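Drirside Student Robotics Forum
Search this board Search Advanced
Board index > Coursework and Projects > Manipulation Project, Spring Section
Topic: Recording requirements for the cloth folding unit
107 views - 2 followers

s_leblanc (course staff)
Posted 1/8/26

Students enrolled in the manipulation project are asked to read this notice before reserving a recording slot.

The first graded unit is cloth folding. Each team will record 200 complete folds with the hand-held grippers and submit them for training. The section as a whole is expected to reach 3,000 recordings, and those will be pooled in a single set that every team may use for its final policy. Because the set is shared, a team that submits careless recordings affects the grade of every other team. Please keep this in mind when you are on your last dozen of the afternoon.

The following rules apply to all teams:

Both grippers must be used in every recording. One-handed folds will be returned.

The marker cubes must remain uncovered. Do not tape cables, labels or team stickers over them.

Sleeves should end at or above the wrist.

Begin and end each recording with both grippers open.

Questions may be posted in this topic. Questions about individual grades should be sent to me by message.

Solange Leblanc
Course staff, Manipulation Project

2 comments shared this post

marrow_kt
Re: Recording requirements for the cloth folding unit

Thank you for the notice. Our team would like clarification on the work surface. The handout from December states that folds should be recorded at a table, while the schedule lists floor stations. Which document takes precedence?

s_leblanc (course staff)
Re: Recording requirements for the cloth folding unit

The schedule takes precedence. The handout was written for last year's section, which used the fixed arm. Either surface is acceptable for the hand-held units, provided that a team uses the same one for all of its recordings.

Flernell_team
Re: Recording requirements for the cloth folding unit

With respect, we would ask that this be reconsidered. If one team records on the floor and another at a table, the pooled set will contain two very different camera heights and two different reaching motions. A policy trained on both may perform poorly on each. Our team trained on a mixed set in the autumn practice unit and the results were considerably worse than with our own recordings alone. We believe the section should select one surface and require it.

htexier
Re: Recording requirements for the cloth folding unit

I do not agree with the previous post. The purpose of pooling is to obtain variety. If every recording is made at one height, over one surface, by people standing in one position, the policy will learn that position and very little else. The autumn result mentioned above may have had other causes. As I recall, that set was also missing most of its gripper width data, and this was discussed at length in the practice topic.

Our team has chosen the floor and intends to remain there. There is more room to spread the cloth, and it is easier to keep both cubes in view when the arms are extended.

Huguette Texier
Team Trunov

Flernell_team
Re: Recording requirements for the cloth folding unit

The width data was missing from 2 sessions only, and we removed those sessions before training. We would be pleased to share the logs. Variety is useful when there is enough of each kind. We are not persuaded that a share of 3,000 is enough of each kind when the task involves soft material.

We accept that the floor offers more room. Our objection is to the mixture and has never been to the floor itself.

marrow_kt
Re: Recording requirements for the cloth folding unit

Would it be possible to label each recording with its surface? Teams that prefer a uniform set could then filter the pool, and teams that prefer variety could use all of it.

s_leblanc (course staff)
Re: Recording requirements for the cloth folding unit

That is a sensible proposal and I have adopted it. The upload form now contains a required field named "surface" with the values "table" and "floor". Recordings submitted before this change should be edited by the team that submitted them. Both positions expressed above are reasonable, and I would encourage Flernell and Trunov to test them against each other in the final report. A well-documented comparison will receive credit under the analysis heading whichever way the result falls.

Please continue to keep a steady pace during folds. Several early submissions were completed so quickly that the corners of the cloth could not be tracked.

pell_wick
Re: Recording requirements for the cloth folding unit

May a team change its cloth partway through the 200? Nina on our team has a second one of a similar size in a plain color, and we wondered whether a change at the halfway point would be counted as an inconsistency.

s_leblanc (course staff)
Re: Recording requirements for the cloth folding unit

Yes, a change of cloth is permitted. Enter the change in the notes field and begin a new session. Please do not alternate between cloths within a session.

We use cookies to remember your login and board preferences. Accept - Manage settings

htexier
Re: Recording requirements for the cloth folding unit

Trunov will take part in the comparison, and I have written to Flernell to agree on a common test. We propose that each team train once on its own surface and once on the full pool, with the same number of recordings in each case - otherwise the larger set will have an unfair advantage. Our floor station is set up with the checkered mat and both grippers, and any team deciding between the two surfaces is welcome to come and try it before its first slot. 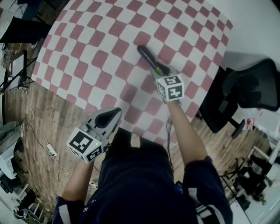

We ask only that visitors reserve a time through the schedule and leave both grippers on their chargers when they finish. Flernell has asked for a draft of the test procedure, and I will post it in this topic once both teams have approved the wording.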